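Sedness Hall Concert Series
Progress report to the Clevis Fund
Oct 22, 2018

Period covered: from the start of the grant in January to the close of the autumn box office.

Summary

The grant was given to bring regular live music back to Sedness Hall and to keep tickets within reach of local households. We have put on 13 concerts so far. Total attendance stands at 2407, and 356 of those tickets went out free through the schools and the two sheltered housing schemes. The series is on budget apart from piano hire, explained below.

Programme

The spring concerts were mostly chamber music and local choirs. Attendance was uneven. The brass evening sold out a week ahead, while the song recital in the same month left half the stalls unsold. We moved the later recitals to an afternoon start and they did better, helped by the bus timetable.

Jodance, the youth dance and music company, gave two performances in the summer and will return for the closing gala. Their second show used live players for the first time – something your assessor asked us to look at when the grant was made. It needed an extra day of rehearsal in the hall, which we paid for from the contingency line. 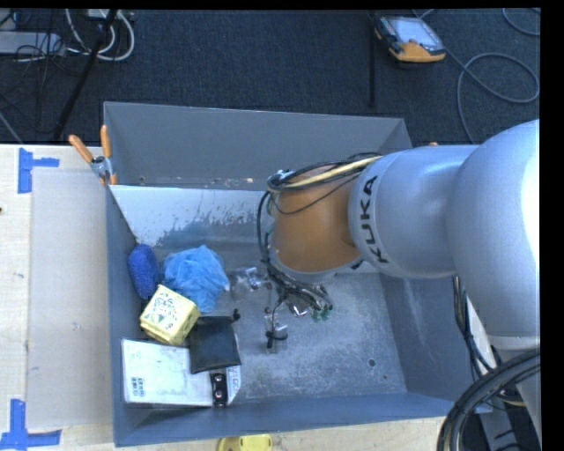 KUKA robot arm reaching into a grey bin.

Gala dinner

The closing event will be a dinner and concert in aid of next year's free tickets. Catering is by Bite, who quoted lowest of the three firms we approached and will use the hall's own kitchen. The headline act is booked and the contract signed. We hope to raise £1000 after costs. Table bookings are slower than we would like, and a second mailing goes out this week.

Spending

Artist fees and printing are both slightly under the agreed figures. Piano hire is over, as the hall's own instrument failed its inspection in the spring and could not be used for five of the concerts. It has now been repaired at the hall's expense. We ask your permission to move the underspend on printing across to cover part of the difference.

Still to do

The audience survey has been handed out at every concert since the summer, but the forms have not all been entered. Results will follow with the final accounts. The access ramp at the side door is in place – the handrail is on order and should be fitted before the gala.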